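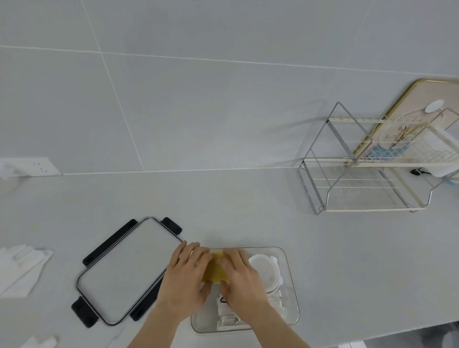
**Preltbridge Public Library** - 9 May 2019

The Library has completed its review of overdue fines. Beginning with the summer schedule, fines will no longer be charged on books, magazines, or audiobooks borrowed on a Preltbridge card. Details follow in this thread.

---

**Preltbridge Public Library**

At present, 1,962 cardholders are blocked from borrowing on account of unpaid fines. Of these, 235 hold a children's card. All of these blocks will be lifted on the first day of the new schedule. Cardholders do not need to apply or visit a desk.

---

**Preltbridge Public Library**

Charges for lost or badly damaged items remain in place. An item is treated as lost when it is four weeks past its due date. If it is then returned in good condition, the charge is removed from the account in full.

---

**Preltbridge Public Library**

Loan periods are unchanged. Books may be renewed up to four times, provided no other reader has placed a hold. Renewals can be made online, by telephone, or at any desk.

---

**Preltbridge Public Library**

Items borrowed from other library systems are not covered by this change. The lending library sets its own terms, and those terms are printed on the slip inside the front cover. Please leave the slip in place when returning the item.

---

**Preltbridge Public Library**

We have been asked whether fines already paid will be refunded. They will not. Payments made before the change stand as recorded, including those made during the December amnesty.

---

**Preltbridge Public Library**

The catalog will be offline overnight while Irisex, our catalog supplier, updates account records. Holds placed before the update will keep their position in line. Due dates falling on that night will be moved forward by one day.

---

**Preltbridge Public Library**

The book drop at the Ó Ceallaigh Branch is open at all hours. Please do not leave donations in it - the bin fills quickly and library books are damaged by the weight. Donations are accepted inside, at the front desk, during opening hours.

---

**Preltbridge Public Library**

Correction to the post on renewals: museum passes cannot be renewed and must be returned to the branch that issued them. The printed leaflet has the correct wording.

---

**Preltbridge Public Library**

The full policy is available at both branches in regular and large print. Written comments may be handed in at any desk or mailed to the Library Office.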